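Celtthorpe library to stay open later on Thursdays

Readers in Celtthorpe who can never quite get across town before the doors close will be glad to hear that, starting in November, the library on Miteck Street will keep its lights on until 9 p.m. every Thursday. The change follows a survey handed out at the front desk over the summer, which drew 1403 replies (a fine showing for a town our size!), and later evenings were the clear favorite.

Branch manager Gus Nguyen-Tran, who has been stamping books here for 21 years, told us he was delighted. "People wrote the kindest things in the margins," he said. "One lady asked for later hours and softer chairs, and I'm working on the chairs."
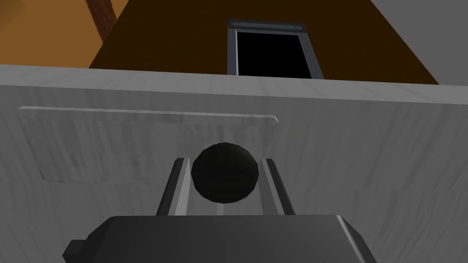
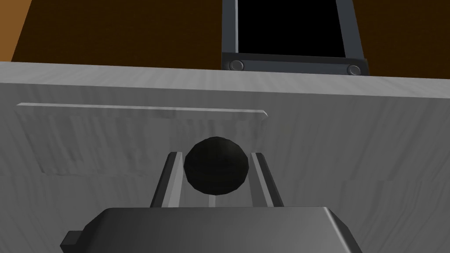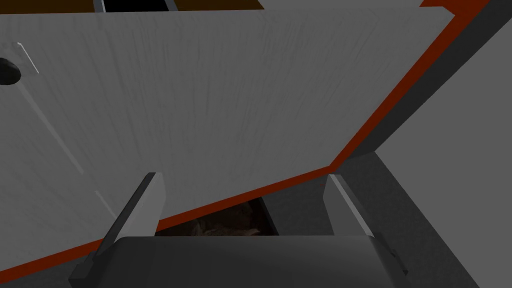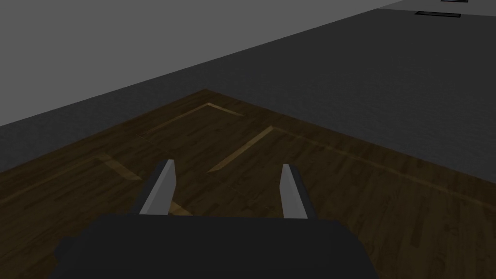
The first late evening will open with a reading by the Stirora poetry circle, with tea and plenty of cake, and the children's corner will stay open right alongside it. There are 126 seats in the main room, so do come a little early if you'd like one near the radiators. Library cards can be renewed at the desk until 8:30 p.m.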